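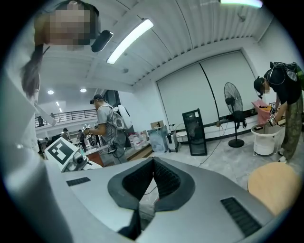
Main hall, ground floor, brown table and water jugs

From: Abdul-Rahman Nyarko
To: pitwood-hall list
Date: 12/04/2020
Subject: Re: table positions and water

Dilruba Abeysekara wrote:

> Can someone confirm where the drinking water is meant to live? The
> Ventura plan puts it by the hall entrance, but I was told it had been
> moved to the end of a table. Also, are we keeping the boxes off the
> floor or not? I need to update the sheet for July.

Dilruba,

The water stays near the table end. The Ventura plan is out of date on this point and should be withdrawn. Clear plastic jugs only, please, as the level can be read without lifting them. Order code at Prenatska is 578.

Boxes: off the floor, on a surface, flaps closed. Bags of packing material can sit next to the box they came from until the end of the day. Wheeled cases may stay on the floor if they are clear of the chairs.

Lighting: the long fluorescent fittings under the corrugated ceiling are on circuit 4. The round recessed lights towards the hallway are on a separate switch, and I don't have the number for it. Mikevmont have the old wiring drawing and I have asked for a copy.

Walkway: nothing is to be hung from or leant against the upper railing. This was in the previous sheet and got dropped from the current one. Please put it back in as item 26.

I have no view on the table numbering. Leave it as it is unless someone objects.

Abdul-Rahman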